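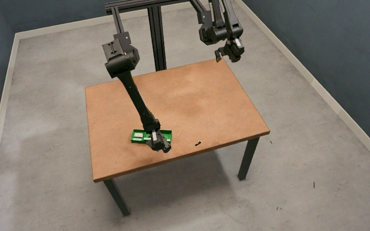 Figure 3. Rendered view of a wooden table in a small enclosed room, with a soft shadow on the floor.

4.2 Surface tone and perceived age

Respondents in the Plever survey were asked to judge the age of household furniture from its surface alone. Of the 300 households approached, most linked uneven colour with long use, even where the piece had been bought new. Blotches and mottled grain of the kind visible in Figure 3 were often read as wear. The Mridha interviews, held in November, gave a similar result — though older respondents were slower to commit themselves. In 11 cases the owner's estimate differed from the dealer's record by more than a decade. We therefore treat stated age as an opinion and report it separately from recorded age.

Comments (2)

dirkitz_reader: Were the Besetti households left out of the 300? Section 3 suggests they were.

oakandash: Useful section. My own table would fail this test badly.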